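Reading Sports Lives: handout for week four
Reading time: 2 minutes
Last updated: 23 May 2019

This week we move on to the ghostwritten autobiography, and I'm so pleased we've got to it, as it's my favourite part of the course! Our text is Taras Hutsuliak's rowing memoir, The Long Reach. Please have chapters one to five read before the seminar.

1. Who is talking?
Hutsuliak spoke into a tape recorder for 30 evenings and Yevdokiia Demchenko turned the tapes into a book. Listen for the joins. The Bimbridge regatta chapter is all short, breathless sentences (wonderful stuff), and then the Plondard winter slows right down and starts quoting poetry. Mark two places where you think Demchenko has taken over.

Look at the river passages too. He trained before dawn and after dark, so the water is nearly always night water, blue with lamps in it, and Demchenko clearly loved writing it. 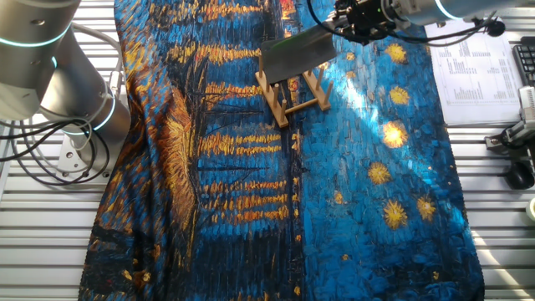

2. What gets left out?
The lost final at Umer has 600 words. His first boat gets 1,169! Why might a champion linger there?

3. For the seminar
Bring one paragraph from any sporting life you like, copied by hand, and be ready to read it aloud. Chornovol's cycling diary is on short loan if you're stuck.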